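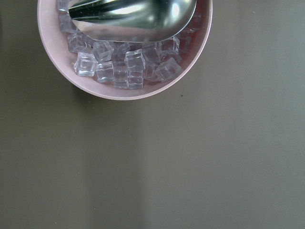
How does a robot learn to scoop?

Scooping ice is easy for most people. You push the scoop in, tilt it and lift. For a robot it is quite hard, and a team in Wilbridge has been trying to find out which way of teaching it works best.

The robot is called Bayram. It is an arm with a gripper at the end, and near the gripper there is a small camera. When the arm moves, the camera moves too, so the robot gets a close view of whatever it is working on.

Why is ice hard?

Clear things are difficult for a camera. You can see straight through them, and they pick up colours from nearby. A clear cube in a pink bowl can look a little bit pink. The edges shine and the flat sides almost disappear. A metal scoop is tricky as well, as it is shiny and reflects what is around it.

Cubes also slide about. Each time the scoop goes in, the pile changes shape, so the robot can't make the same move over and over.

Learning by copying

The team did not write a long list of rules. They guided the arm by hand while a computer saved two things: what the camera saw, and how the arm moved. One saved go is called a demonstration. They collected 2,391 of them.

A computer program then looked for patterns. If the pile looks like this, people usually move the arm like that. Scientists call this imitation learning. "Imitation" is another word for copying.

The question

Wilma Dijkstra, who led the study, wanted to know if it mattered how the demonstrations were made. She trained the robot in two ways. For the first, every demonstration began with the bowl in the same spot. For the second, the bowl was put in six different spots.

Then came the test. Each version of the robot had 100 tries, with the bowl in places it had not been before.

What they found

The robot that had practised with six spots did better. The other one often pushed the scoop down beside the bowl, where the bowl used to be. It had learned the place and had not learned to look for the bowl.

Both versions had trouble when only a few cubes were left. The team will work on that in August, using more demonstrations with a nearly empty bowl.

Words to know

Gripper: the part of a robot that holds things.
Demonstration: one saved example of a job being done.
Imitation learning: learning by copying examples.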